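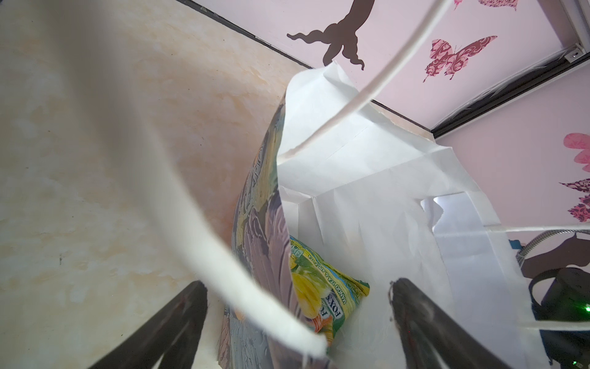

A packet of mango tea in one of the white paper bags at the Stultness hall in Flinham.

Share 14 | Comments 3

The Flinham snack and tea swap will return in October after drawing its largest response so far, organizer Cayetano Villalobos said.

Residents dropped off almost 2,000 packets of tea, candy and other sealed snacks at the Stultness hall for this year's swap. The previous one brought in 1,000.

Anyone who hands in items at the front desk gets a paper bag to fill with things other people have brought. There is no charge, and people do not have to take the same kind of item they gave.

"We used to get a lot of the same crackers," Villalobos said. "Now people bring things back from trips, or their relatives mail them a box and they can't get through it all."

Imported candy and flavored teas went first this time, he said. Mango was the flavor most people asked for, in both tea and candy, and the tables nearest the door had to be refilled before noon.

Villalobos started the swap 3 years ago with a few neighbors on Drarkier Street. It was held in his garage until the cars parked outside began blocking the bus stop, and it moved to the hall the following spring. 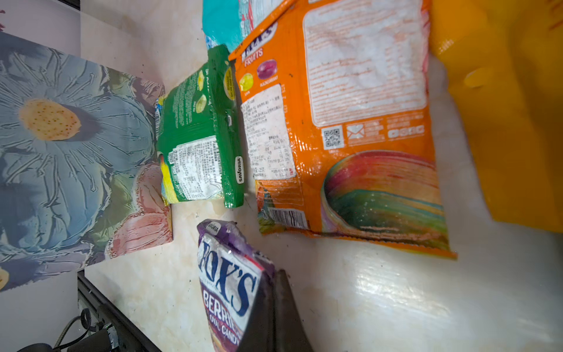 Bags of candy on a tabletop at the swap, including an orange bag with lime and blackcurrant flavors.

Under the rules, every item must be sealed and must still have its ingredient list. Items with labels only in another language are accepted, but they go on a separate table so that people with allergies can ask before taking them. Homemade food is not allowed.

Ghiță, the grocery store across from the hall, donated the paper bags. The store will do so again in October, but Villalobos said people who plan to take heavier items such as jars should bring a cloth bag from home. Several paper ones tore on the way to the parking lot this year.

The hall has also agreed to open a second room. Lines ran out to the sidewalk for much of the morning, and some people left before they reached the desk. Tea and coffee will move to the new room, with candy and other snacks staying in the main one.

Drop-off will open at 9 a.m. and the tables at 10 a.m. Each household will be limited to 2 bags until early afternoon, when the limit will be lifted. Anything left at closing will go to the Flinham food pantry, apart from items past their date.

Villalobos said he is still looking for folding tables. People who can lend one should leave their name at the hall desk by the end of September.

Contact the newsroom | Copyright Flinham Local News. All rights reserved. | Back to top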